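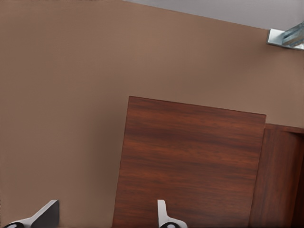 ¿Hace falta tener el brazo terminado para empezar a programar la pinza? Se puede empezar mucho antes. En el taller llevamos desde principios de octubre trabajando con el modelo simulado y el brazo de verdad sigue a medio montar en el banco del fondo.

Imprimir | Enviar por correo

Boletín del taller compartido Skirkilgate
30 de octubre de 2019

Proyecto Yensuk: estado del brazo y de la simulación

Yensuk es el brazo de sobremesa que estamos construyendo entre varios socios. La idea es que abra y cierre armarios y cajones de una casa corriente. El armario de la simulación tiene el frente de madera rojiza con la veta bien marcada, y la cámara va montada a la altura de la pinza, de modo que los dos dedos entran siempre por abajo y la habitación se ve inclinada cuando gira la muñeca. Al principio eso despista bastante. Conviene acostumbrarse, porque el programa trabaja con esa misma vista.

Montaje. La base y el hombro están atornillados y alineados. El codo hubo que desmontarlo porque el rodamiento entraba forzado; se ha repasado el alojamiento con lija fina y ahora gira sin rozar. Falta pasar el cableado por dentro del antebrazo. Quien vaya a hacerlo, que deje 7 cm de cable sobrante en cada articulación. En el primer intento se dejó menos y el conector se soltaba al estirar el brazo del todo.

Pinza. Se han impreso dos juegos de dedos. El primero se abrió por las capas al apretar el tornillo. El segundo se imprimió tumbado y con más perímetros, y aguanta. Las almohadillas de goma se pegan con adhesivo de contacto; el de barra caliente no sirve, se despega en un par de días.

Electrónica. La controladora es una Workalico de cuatro canales comprada de segunda mano. Funciona, aunque venía sin documentación y la numeración de los canales no coincide con la serigrafía. Hay una hoja con la correspondencia correcta pegada dentro de la tapa. La fuente de alimentación se calienta si los motores trabajan a la vez, así que de momento se mueven de uno en uno.

Simulación. Llevamos 2000 intentos de acercamiento guardados en el ordenador del taller. Los fallos más comunes vienen de la orientación de la muñeca: la pinza llega a la altura que toca pero girada, y un dedo da contra el frente antes de tiempo. Se ha limitado la velocidad en el último tramo y se ha corregido el origen de coordenadas de la cámara, que estaba desplazado. La próxima tanda se hará con otra luz y con el armario en varias posiciones.

Pendiente para las próximas semanas:

- Cablear el antebrazo.
- Probar el final de carrera del hombro.
- Montar una puerta de armario real sobre el banco. Tenemos las bisagras, falta el tablero.
- Copiar los registros de la simulación al disco de Jaden, el servidor del taller. El portátil está casi lleno.

Si alguien tiene en casa una puerta vieja de armario de cocina que no use, nos sirve cualquier medida que quepa en el banco. Se puede dejar junto a la sierra de cinta con una nota que ponga Yensuk. Los tornillos M4 se han acabado; están pedidos.

Imprimir | Enviar por correo

Artículos recientes

Cambio de correa en la impresora grande
Normas de uso de la sierra de cinta
Yensuk: elección de los motores
Cómo reservar banco en Skirkilgate
Limpieza del filtro de aspiración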